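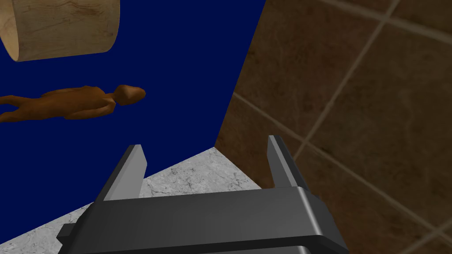
Articles > Workshop > Interviews

News Projects Interviews Archive Contact

Teaching by hand, then by remote

29 Apr 2024

The operator has been showing robots how to do things for a little over two years. Before that she assembled control panels at Medeiros, where the job was mostly wiring. Now she spends her mornings at a desk at Nistside, driving a simulated gripper with a hand controller, and her afternoons in the next room, moving a real arm through the same kinds of tasks by holding its wrist.

She asked that her name be left out. Her employer had no objection to the rest.

The simulated work comes first because it is cheap to get wrong. In one of the views she uses, the two fingers are spread wide at the bottom, with a marble surface under them and brown tile to the right. A small brown figurine and a wooden cylinder are farther off, against plain dark blue.

"That view is from just above and behind the gripper," she said. "People sit down and want to look at everything. I tell them to watch the gap between the fingers. If you know where the gap is, you know where your hand is."

The figurine is one of the harder things to teach. It is smooth, the head is a plain oval with no face, and it has a narrow neck. New operators tend to go for the neck because it looks like a handle. She prefers the torso.

"You take it by the neck and it can swing when you lift," she said. "Then you spend the rest of the run trying to calm it down, and all of that gets recorded too. The robot learns the swing."

A run that goes badly is not always thrown out. Her group keeps the ones where the operator made a small mistake and fixed it. They drop the ones where the operator stopped to think. She said the pauses were the biggest problem with her own early recordings. She would line up the fingers, wait, check the other view, and then close. Trained on those runs, the arm did the same thing. It reached the object and sat there.

"I thought I was being careful," she said. "I was teaching it to wait for nothing."

The software they use for the remote work is called Endura. It records the position of the hand controller and the opening of the fingers, and it plays a run back at the speed it was made. She likes the playback and dislikes the menus. An update in January moved the reset command next to the save command, and she lost most of a morning's work before she put tape on her keyboard.

For the afternoon sessions there is a switch that lets the real arm go slack so a person can guide it. She holds it with one hand near the wrist and works the fingers with a foot pedal. "By hand you feel the weight," she said. "You bump the table and you know it. On the controller you only see that the thing stopped moving." The drawback is that her own arm gets into the camera views, and it tires. She does 14 runs and then takes a break, whatever the schedule says.

I asked which method gives better results. She said it depends on the task. Putting a peg in a hole goes better by hand. Picking up loose objects and setting them down somewhere else goes well enough by remote, and four operators can do it at the same time at four desks.

She was trained by a man from Zuvov who made her write out each task in plain words before she touched the controller. She still does this. Her sheet for a simple pick has the approach, the height at which to open the fingers, where to close, and where to let go. She changes it when a run shows her something, and keeps the old sheets in a drawer.

"Open early," she said. "That one has been on every sheet. Have the fingers wide before you get near it - if you open late you push it away."

Her next job is a set of two-object tasks, where the arm has to leave one object alone while it moves the other. She expects to start with both objects far apart and bring them closer as the runs improve.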